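Running a small-town repair desk

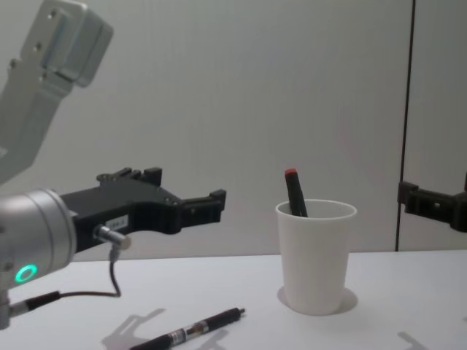 The woman who runs the repair desk at Grube, a household goods shop, has been at it for 17 years and still does most of the work herself. People bring in lamps, radios and kitchen scales, and she writes each one into a ledger before she touches it. "The first question is always whether it has power," she says. "A small green light tells you that much and no more." She had 381 items in last year and sent four away as beyond mending.

Parts are the hard bit. Fladex stopped supplying switches for older lamps in September, so she now keeps a drawer of salvaged ones — sorted by size, with the odd ones in a tin at the back.

She doesn't charge for looking. "If I can't mend it, I haven't done anything," she says. Customers pay for parts and time, and she rings them before spending more than they agreed.

The desk opens at nine and shuts at one. Afternoons are for the repairs.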